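Vurkley Tabletop: simulated pick-and-place episodes from the Parsons Robotics Club

README, last updated Fri 8 January

Hi and welcome! Vurkley Tabletop is a set of simulated robot episodes put together by the Parsons Robotics Club as our big fall project. One arm, one table, a bunch of household things and two crates to put them in. We started in November with a blank table and a lot of opinions, and we now have 731 episodes that we're really happy to share. If you're in a school club and want something to train a small policy on (or just want to poke at some robot data for the first time), please take it and have fun!

What's in the release

episodes/ – one folder per episode, numbered from 0
splits/ – train.txt and test.txt, with 100 episodes held out for test
tasks.csv – the task text for every episode
scenes/ – the starting layouts, so you can reload any of them
tools/ – the viewer and a checker script

Every episode folder holds the rendered video, the joint positions, the gripper state and a short text file with the instruction. There are six task families, all written by club members. "Put the banana in the yellow crate" was the very first one, and it's still the one we show visitors.

Views

We render two views for each episode. The wrist view rides along with the arm and is the one to use for anything close up. The room view shows the table and the arm together and is much nicer for working out why a run went wrong.
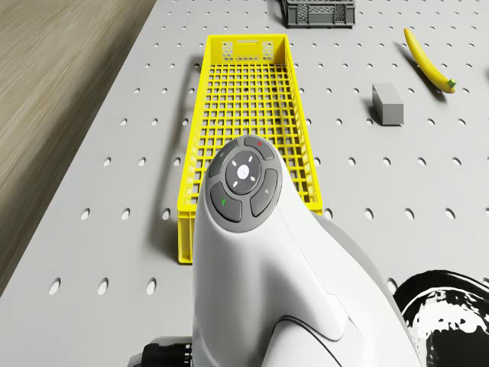 Both views share a clock, so step 40 in one is step 40 in the other. The early episodes had an offset between them and we fixed that by rendering the whole lot again over winter break. If you got a copy from one of us on a USB stick before the break, please delete it and use this one.

The wrist view includes a good chunk of the arm itself. We left it in on purpose. A few of us wanted to mask it out, we tried that for a week, and our baseline policy got worse! If you get masking to work, we'd love to hear how.

How we made the episodes

Members drove the arm with a game controller, two people to a station: one driving, one reading out the task and pressing the save key. Then we swapped. The driver's initials are not stored, only a station number.

Derek Bickerstaff, our club advisor, set up the simulator on the lab machines and wrote the first version of the checker. Layouts come from a script called Inura that drops the objects within set zones on the table and throws out any layout where things overlap badly. It's in tools/ too, and it's pretty readable – a ninth grader wrote most of it.

Objects

All of these appear in the room view, though a given task normally uses only one or two: a banana, a small bowl, a red plate, a black plate, a SPAM can, a Rubik's cube, a black mug, a yellow mug, a yellow crate and a dark gray crate. The names in tasks.csv match this list exactly, so you can filter on them.

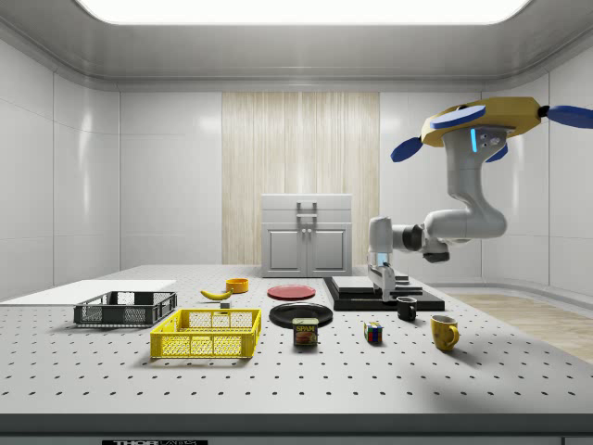 Room view: arm over the black platform, mugs and plates on the table, both crates at left.

Getting started

Unzip everything into one folder, then run the checker from tools/ before you do anything else. It reads every episode and prints a line for any file that's missing or short. After that, open the viewer and type an episode number. Arrow keys step forward and back, and the space bar plays.

You'll need Python and enough disk space for the videos. A regular school laptop can run the viewer just fine. Training our baseline took one overnight run on the lab desktop.

Known issues

- The mug tasks are harder than the rest. Lots of our drivers bumped the handle, and we kept those episodes if the mug still ended up in the right place.
- Some instructions say "basket" where the object list says "crate." Same thing!
- Lighting is the same in every episode, so don't expect a policy trained on this to cope with a dim room.
- The viewer forgets your window size. We know.

Using it

Free for classes, clubs and personal projects. If you show results at a fair or a meet, please credit "Parsons Robotics Club, Vurkley Tabletop." We're taking our own policy to the Wevstead student showcase this spring, so come say hi if you'll be there!

Found a broken episode? Send us the episode number and the line the checker printed.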